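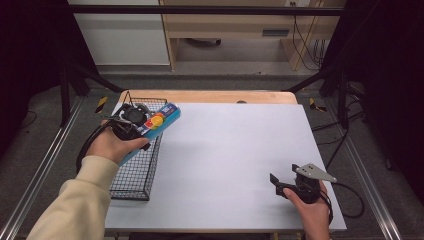 Starting and Staying on PrEP: Frequently Asked Questions

This page covers oral pre-exposure prophylaxis (PrEP) as handled by the Hurnholm Sexual Health Clinic. It is general information. Your own prescriber's instructions come first.

What is PrEP?

PrEP is medication taken by people who do not have HIV to prevent them from getting it. The tablets used at Hurnholm contain two antiviral drugs. Both stop the virus from copying itself if it enters the body.

Who can get it here?

Any adult whose HIV test is negative and who has a reason to want it. Common reasons are a partner whose HIV status is unknown, a partner with HIV who is not yet on stable treatment, a recent bacterial STI, or shared injection equipment. You do not need to justify your sex life to qualify. Teenagers are seen at the Bundia Street office under a separate consent procedure.

What tests are done before the first prescription?

A blood test for HIV, a kidney function test, hepatitis B and C screening, and swabs or urine for gonorrhea and chlamydia. Syphilis is tested from the same blood draw. Pregnancy testing is offered where relevant.

Why does hepatitis B matter?

Both drugs in the tablet also act against hepatitis B. A person with chronic hepatitis B who stops PrEP suddenly can have a liver flare. You can still take PrEP with hepatitis B, but Dr. Saraç's liver clinic must be involved before you start or stop.

I may have been exposed in the last few days. Should I start PrEP?

No. Call the clinic or go to an emergency room right away and ask for PEP (post-exposure prophylaxis). PEP is a 28-day course that uses additional medication and must be started within 72 hours of exposure. The sooner it is started, the better it works. You can move from PEP to PrEP at the end of the course without a gap, provided the HIV test at that point is negative.

How is the daily tablet taken?

One tablet a day, with or without food. Take it at a time you already do something else, such as brushing your teeth. Prescriptions are written for 30 tablets at first and for 90 after the second visit.

How long until I am protected?

It depends on the type of exposure. For receptive anal sex, maximum protection is reached after seven days of daily use. For vaginal sex and injection drug use, plan on 21 days. Use condoms or other precautions until then.

I missed a dose. What now?

Take it when you remember, then go back to your usual time. Do not take more than two tablets in one day to catch up. If you have missed several days in a row, call the nurse line before restarting — you may need a new HIV test.

What are the side effects?

Nausea, headache, and loose stools are the most common and usually end within the first month. A small drop in kidney function or bone density can occur. Kidney function is checked at least once a year, and more often in people over 50 or with existing kidney disease. Tell us if you take anti-inflammatory painkillers regularly.

Does PrEP interact with hormones or birth control?

No interaction is known that makes hormonal birth control or gender-affirming hormones less effective. List everything you take on the intake form anyway, including supplements and bodybuilding products.

Does PrEP protect against other STIs?

No. It does not prevent syphilis, gonorrhea, chlamydia, or pregnancy. Condoms reduce the risk of all of these.

How often do I have to come in?

Every three months. The visit takes 20 minutes if your forms are done in advance. Blood can be drawn at the Gajewski lab instead, but allow 4 extra working days for results to reach us.

What does it cost?

Most insurance plans cover the tablets and lab work. If yours does not, or if you have no insurance, ask for Nuala Costello at the front desk. She handles applications to the Woven assistance fund, which pays up to $4,000 per person per year. Bring proof of income.

Will my family see this on an insurance statement?

Possibly, if you are covered under someone else's plan. Ask your insurer to send statements directly to you. Do this before your first lab draw, as the request does not apply to claims already processed.

Can I stop?

Yes, but talk to us first. How many days you should continue after your last possible exposure depends on the type of exposure. Anyone with hepatitis B must not stop without medical supervision.

What happens if I test positive while on PrEP?

You will be called by Kedir Gashaw or another nurse, not notified by text. A second test is done to confirm the result, and HIV treatment is normally offered the same day.

When is the nurse line open?

Weekdays from 8:30 a.m. to 4:30 p.m., and until 7 p.m. on Thursday. Messages left after closing are returned the next working day. Do not leave a message about a recent exposure — see the PEP question on this page.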